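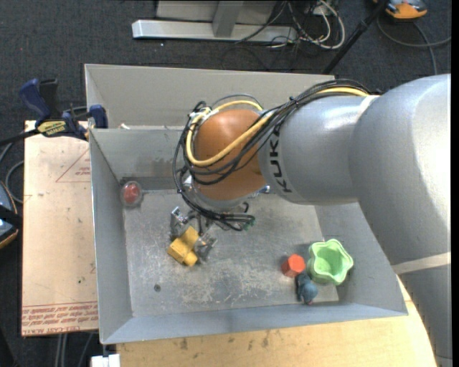
Robot arm over an open metal bin

Home | Lists | Archive | Search | Log in
We use cookies to keep you signed in to the archive. Accept | Settings

Subject: Re: Clokero 9-inch blanks, second run

Chaiwat Thongdee wrote:

> Good news for anyone who missed the first Clokero run. Prarnham is
> doing a second batch of the 9-inch blank, 220 pieces, same sculpt,
> new soft matte vinyl that is supposed to take acrylic without primer.
> Preorder is 70 each and closes at the end of April. They will also
> pick a few painters from the list for an "artist proof" set. I've
> already put in for two.

Chaiwat, thanks for posting this, but I have some doubts before I send anybody 70 bucks.

First, the vinyl. I've heard "no primer needed" about three different blanks now, and I primed all three in the end. I had a Cunau bear that was sold the same way. The paint went on fine, looked great for a month, and then came off the ears in one long strip when I moved it to another shelf. Has anyone on here held a piece of the new stuff, or are we all going by the preorder page? If someone has a test pull, put two coats on the bottom of a foot, leave it a week and hit it with tape. I'd believe that over the page.

Second, the number. The first run was announced as small too, and then a box of them showed up at Sukprasert's table marked down to less than I paid. I don't mind a big run. I paint these, I don't store them sealed. But if it's really 1450 pieces in four colors and 220 is only the white, they should say so. The page says "220 in this colorway" and I would like to know how many colorways.

Third, the artist proof set. Who owns the finished piece? Last time a company asked list members for customs, two of us mailed ours off and neither one came back. I have photos of mine and that's it. I'd want return shipping in writing.

Also, did they fix the neck joint? On my first-run one the head leans left unless I heat it and stuff the collar with putty, and it rubs paint off the shoulder every time it turns. Same sculpt sounds to me like same neck.

I like the figure. The big flat back is a nice surface to work on and I'd happily do another. I'm just going to sit on my money until somebody answers the neck question.

Does anybody have a first-run one where the head sits straight?

Previous message | Next message | Reply to list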